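Notes on the shower-room WC, Dolis flat, second floor. Fitted with an electronic washing seat, so the cleaning routine differs a little from that for a plain pan. Descaler is Skornura, 500 ml bottle; cloths are from the Drivano pack of 300.

## Bowl

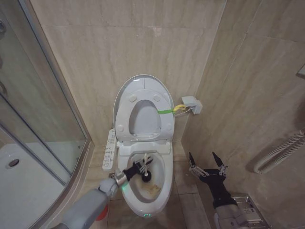

Lid and seat both raised, brush at the upper part of the bowl. There is a yellowish-brown stain near the front centre. Limescale treatment for this kind of mark: 300 ml of descaler, lid down for the full contact time on the label, then brush and flush.

## Seat and controls

Side panel is wiped with a damp cloth only - no spray near the buttons. The cable to the seat unit stays clear of the floor mop. The four bumpers under the seat are done every 3 weeks, as dirt collects at their edges.

## Outer body

Glazed, with broad curves down to the pedestal. Neutral cleaner, soft cloth, top to bottom.

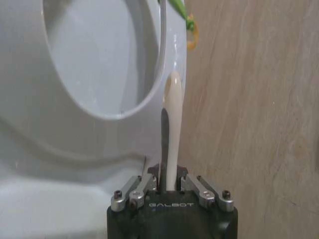
The joint between pan and wall needs a narrow brush, and abrasive pads are not to be used on the beige surface. Quansah sealant is listed for any repairs - white, sanitary grade. Next check in June.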